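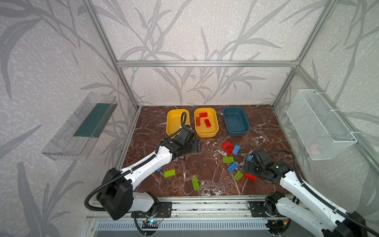
Why Do Bricks Click? (And Where Do They All Go?)

Hi! I'm Bořivoj Gajdoš, and I love chunky building bricks. I have 1,305 of them at home, which my sister says is too many (she's wrong). Today I want to tell you how a brick holds on to another brick, and then we'll talk about putting them away, because that part can be a game too!

Let's start with the sorting. I like to give each color its own tray. Look at the yellow tray in the middle, the one with red bricks in it. One color has a home already! The blue-green tray next to it is still empty, so you could pick that one for blue bricks, or for green ones, or for any color you like. You make the rule. The only trick is to stick with your rule until the floor is clear, and I'm pretty bad at that. I once changed my mind halfway through and had to tip out 4 trays and start over.

The bumps on top

Pick up a brick and run your thumb over it. Feel the bumps? Those are called studs. A brick that has two rows with four studs in each row is called a two-by-four, and if you multiply two times four you get eight. So you can work out how many studs a brick has from its name, even with your eyes closed!

Little bricks are two-by-two, so they have four studs. My favorite is the two-by-four though. It's long enough to make a good wall and it still fits in my pocket.

The secret underneath

Now flip your brick over. It's hollow! If it's a two-by-four, there's a good chance you'll find three round tubes standing in a row down the middle. Find the blue brick lying upside down in the next picture and you'll see its tubes. Then look at the blue one below it, which is the right way up, with all eight of its studs showing. There's a red one on its back as well, and a bit of green peeking out at the side.

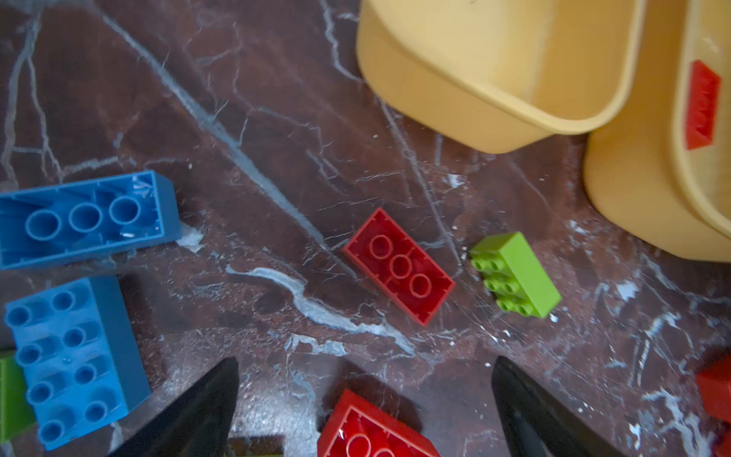 So what makes the click?

When you push two bricks together, the studs of the bottom brick slide up inside the top brick. It's a tight squeeze in there. The studs get pressed between the tubes in the middle and the walls on the outside, and the plastic pushes back just a tiny bit, like a spring. That push makes the bricks rub hard against each other, and rubbing that stops things from sliding is called friction. No glue at all!

Try it with a stack

Build a tower 6 bricks tall and pick it up by the top brick. Does it hang together? Now try joining two bricks by just one stud and give them a wiggle. They twist around much more easily, don't they? More studs means more squeezing, so if you want a strong wall, let each brick sit across the gap between the two bricks below it. Real bricklayers do that too.

Tidy-up race

Mix up a big pile on a hard floor and set out 3 trays. One person calls a color and everybody hunts for it. My sister always calls green first. I still want a rematch from November!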